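Home | Shop | Oils & Waxes | Care Guides | Basket

Plulalik Hard Wax Oil, Satin

I've been selling wood finishes for years now and I still get a bit giddy over this one! Plulalik is the oil I use at home, on the kitchen table, the shelves, the stairs (twice, long story involving a dog). It goes on thin, it doesn't stink the house out, and it leaves the grain looking like grain.

You'll want a lint-free cloth or a short brush, and a lot less oil than you think. Wipe it along the grain, leave it 20 minutes, then buff off whatever is still sitting on top. I do 2 coats on a table and leave it overnight in between. If your old finish is flaking, sand it back first. I stop at 120 grit for floors and go a touch finer for anything you'll eat off.

Pale wood with a stripy, honey-coloured grain is my favourite thing to put it on.
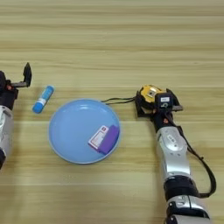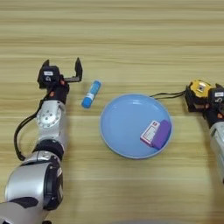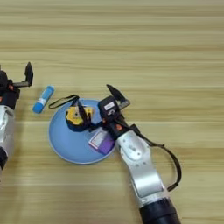

Sizes and what goes with it

The small tin is 85 ml, handy for a chopping board or a test patch (please do a test patch!). The big one is 600 ml and has done my table and a bookcase with some left over. Weltance cloths go nicely with either. I used to stock the Lloyd brushes too, but they shed, so it's Inix ones now.

Lay used cloths out flat outdoors to dry before you bin them, as oily rags can catch fire when they're bunched up.

Any questions, drop me a line. Ynyr

© Ynyr Gethin Wood Finishes | Contact | Delivery | Back to top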